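For release: June

Grimshaw brings its mix-and-match breakfast table to Midunwood

I've been selling tableware for long enough to know that most of us don't own a matching set. Plates get chipped, mugs go missing and somebody's aunt gives you something with flowers on it. So I'm very happy to say that Grimshaw is opening a breakfast tableware room at our shop in Midunwood this June, and matching is entirely optional!

We'll have 60 place settings on show, all put together from odd plates, mugs, placemats and coloured cutlery (the teal knives and forks are my favourites, and I've already taken a set home). Some of it comes from Vidholm, who do the plainer pieces, and the more flowery things come from Zavis. I wasn't sure the two would get on, but put a plain white plate next to a black one with a big pale flower on it and I think they look lovely together.

You can buy a whole setting or just the bits you like. We've got 1,000 pieces in the stockroom, and the first 100 customers get 2 placemats for the price of one. My own tip is to turn the placemat on the diagonal – it makes a plain white table look much more cheerful, and it leaves you a corner for your mug.

There'll be bread rolls and tea from 9 in the morning, so do come hungry. Parking is behind the shop. Press are welcome any time in opening hours, just ask for me at the till. 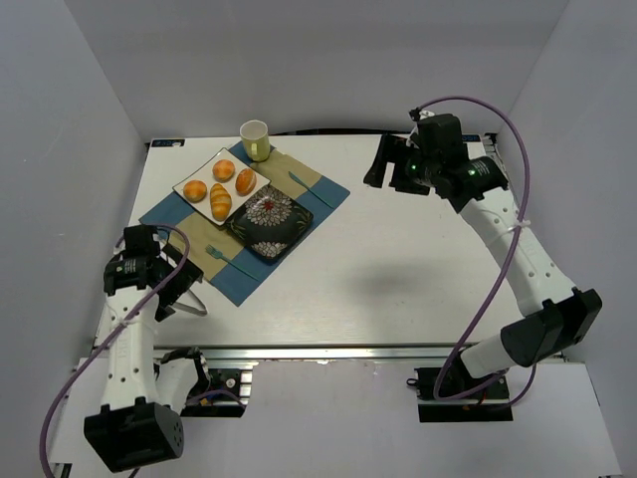

Bread rolls, a pale yellow-green mug and teal cutlery on a blue and beige placemat.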